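4.2 Lockers and the problem of the spare key

Shared storage has a modest literature, most of it written by people who sell shared storage. It tends to assume that a compartment is either in use or free, and that a person standing in front of it can tell which. Our visits to Kirkbridge suggested that the second assumption deserved a closer look, and the first one a lie-down.

Kirkbridge is a workroom of ordinary size used by 19 people, most of whom keep something in it and several of whom keep everything in it. Storage is governed by a scheme known locally as Jovwood, after the folder in which its rules were once kept. Under Jovwood, a key left in a lock means that the compartment may be taken. Themba Kruger, who drew up the rules, described this to us as self-explanatory. Of the 13 users we interviewed, two explained it the same way he did. The others held that a key in the door meant the owner was nearby, or had gone home, or had lost interest in security as a concept.

The metal cabinet in Figure 3 shows how much a visitor is asked to read from very little. Keys stand in two of the upper locks, one of them with a white paper label taped above it, and the labelled compartment is slightly open. The large doors below have handles of different sizes. Users told us, with some confidence, that the larger handle belonged to the more important locker, although they differed on what was important about it.
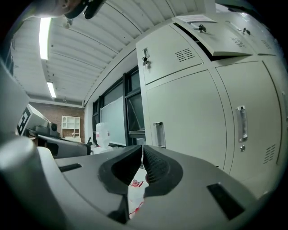

Figure 3. Light-grey locker cabinet at Kirkbridge, with keys left in two of the upper doors.

4.3 Labels and their afterlife

Paper labels were the users' own remedy. They cost nothing, need no permission and can be put up in a moment of irritation, which was when most of ours were put up. Taking them down is another matter. Under the rules a label lapses when its author leaves, but the rules do not say who should remove it, and few people care to peel off a colleague's handwriting.

We therefore treat labels as records of a past claim and keys as records of a present one, following the distinction made in the earlier Tsuji study. The fit is imperfect. One user had labelled a compartment, given the key to someone else and moved her belongings to a windowsill, where she reported no difficulty in finding them.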